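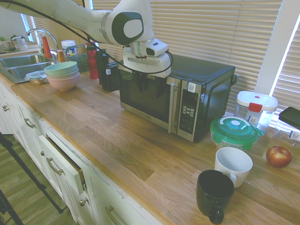
Microwave on counter trips the breaker -- landlord's responsibility or mine?

Posted in Renting and Household by pranberg_tenant

I rent a second-floor apartment in the Adley building, which was built well before most people owned more than a toaster. The kitchen has a wooden countertop, and my black microwave with the stainless steel handle stands toward the back of it. Since I moved in, the breaker serving the kitchen has tripped whenever the microwave and the electric kettle are used together, and on two occasions when the microwave was used alone. The management office at Halluven Residential has replied in writing that "tenant-supplied appliances are the tenant's concern." I do not dispute that the microwave is mine. My position is that an outlet provided in a kitchen should be able to support an ordinary kitchen appliance. The lease contains a clause requiring the landlord to "maintain electrical systems in good working order" but does not define the term. I would be grateful for guidance on the following: whether I may insist on an inspection, whether I may hire an electrician and deduct the cost, and whether I am expected to stop using the microwave in the meantime.

Posted by hauser_housing_desk

Thank you for your inquiry. The answer depends in part on the state and city in which the property is located, and the information below is general in nature.

A distinction should be made between the two situations you describe. A breaker that trips when a microwave and a kettle run at the same time is usually doing what it was designed to do. Both appliances draw a heavy load, and a single older kitchen circuit often cannot carry the two together. Many housing codes do not require a landlord to rewire an older unit for this reason alone, provided the wiring met the rules in force when it was installed and has not been altered.

A breaker that trips when the microwave is used alone is a different matter. Possible causes include a worn breaker, a loose connection, a fault in the appliance, or other outlets on the same circuit that you may not be aware of. You are advised to take the following steps in order.

Find out what else is on the circuit. Switch the breaker off and note every light and outlet that loses power. In older buildings it is common for a kitchen outlet to share a circuit with a hallway or bedroom.

With everything else on that circuit unplugged, run the microwave by itself. Do not use an extension cord. If the breaker trips again, stop using the appliance on that circuit and record the time.

Send a written repair request that cites the lease clause, lists the occasions on which the breaker tripped, and asks for an inspection by a licensed electrician. Keep a copy.

If no reply is received within a reasonable period (your local code may set one, and 30 days is a common outer limit for repairs that are not urgent), you may contact the city housing inspector.

Please do not deduct any cost from the rent before confirming that your state permits it. Some states do not, and others set a cap or require advance notice. An improper deduction may be treated as unpaid rent. A burning smell, a warm outlet cover, or buzzing from the panel should be reported at once as an emergency.

Posted by breaker19

Check the number on the breaker handle. Mine said 15 and I needed a 20. Do not swap it yourself though, the wire has to match. The landlord paid in my case but it took 13 weeks.

Posted by old_mill_renter

Move the kettle to a different outlet, preferably one on another circuit. I have lived in three older buildings and this was sufficient in two of them. As to who pays, I would defer to the reply above -- my own lease was silent on the subject.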